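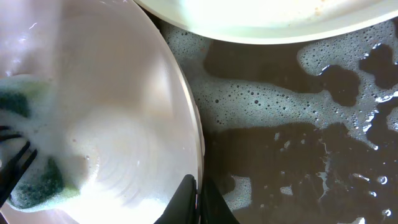
Print this article | E-mail this article

The Tendidby Home Support Scheme was a local disability service that paid for help with everyday tasks in the home, chiefly cooking, washing up, laundry and dressing. It is remembered partly for what it did and partly for the length of its application form, which ran to 15 pages and asked for the applicant's date of birth on 4 of them.

Background

Before the scheme, disabled residents of Tendidby who needed help at home were generally offered a place in Merrick House, a residential home outside the town. Those who declined were recorded as "not requiring a service". Emlyn Gethin, a former resident of the home, wrote a pamphlet on the subject, The Right to My Own Kitchen, which argued that a person might need help with a saucepan without also needing a bedtime chosen by somebody else. The council received it politely and filed it under catering.

Operation

The scheme opened in June with two grades of support. Grade A covered personal care. Grade B covered housework, and was at first limited to nine hours a week, with cooking and washing up assessed separately. An applicant could therefore be judged unable to wash a plate but perfectly able to fill one, and several were. Idris Jarman, who ran the scheme's appeals desk, combined the two assessments after losing a long run of cases to the same argument.

Later changes made payments direct to the disabled person, who could then hire an assistant of their choice. Officials had warned that the money would be frittered away. The first review found that it had mostly been spent on assistants.

Closure and legacy

The scheme was folded into a wider regional programme, which kept the direct payments and shortened the form - by one page. Gethin's pamphlet remains in print. Merrick House is now a hotel, and guests may choose their own bedtime.

Last edited 2 February 2022
Shares: 15 | Comments: 2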